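Konby Packing Room — How the Work Looks Now

I've been at Konby for five years, most of it spent putting odds and ends into cartons by hand, and this page is my go at showing how the job has shifted since March. Back then our orders came through on paper and my wrists ached every night. Now the Lusholm line does the repeat orders by itself, all 1365 of them last month, and the rest of us have moved on to teaching it the fiddly stuff.

Fiddly means mixed boxes. A spray bottle, a brush, a lid that belongs to something else — any of us can pack that lot while chatting about the footy, but the machine has to be shown, over and over, with the same kind of fingers it'll be using itself. So we pick things up and put them down with a gripper in one hand, and we get paid our normal rate for it (I did ask!).

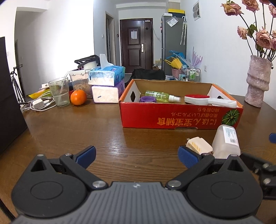

Ramiro Miranda was the one most worried about his hours. He's ended up with more of them, running the morning practice and marking which grabs were clean and which ones he'd be embarrassed to show anyone. He did 328 in his first week and reckons his handwriting has gotten worse.

It's a mixed bag, I'll admit. I miss the noise of the old benches, and sessions are capped at 60 minutes, so you're always stopping just as you find your rhythm. But my wrists are heaps better, and I get a say in which items we try next. I've put in for the Herrero jars. The Clondosholm crew want to do umbrellas first, and good luck to them!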